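An afternoon with the patient machines of Galville

Home » Features » The Clerkier workshop opens its doors

I had promised myself I would stay an hour at the Clerkier open day, have a look, drink the coffee and be back on the Malton road by four. It was gone 8 when I finally found my coat, and I can't say I was sorry (my supper was, rather).

Nélida Medina runs the table they call Grabowska, after the street where the firm first rented a room, and she has the knack of making you feel your daft questions are the ones she was hoping for. Mine was why anyone would spend 2 years teaching a robot arm to handle cloth. She laughed and told me to stand there and watch it for a bit.
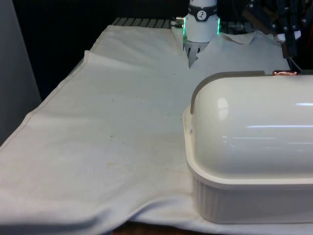 Cloth, she explained, is a dreadful thing to ask a machine to hold. A box stays a box wherever you put it down, but a sheet has a new shape every time you touch it, and the fingers have to pinch enough to get a grip without dragging everything else along. Add something sitting on top of the fabric and it all gets harder again, as anyone who has tried to straighten a tablecloth in the middle of tea will know!

There were 17 of us crowded round by then, all leaning in and going quiet whenever the arm came down. A small boy beside me asked whether it could do his bed. Nélida told him to come back in September and ask again.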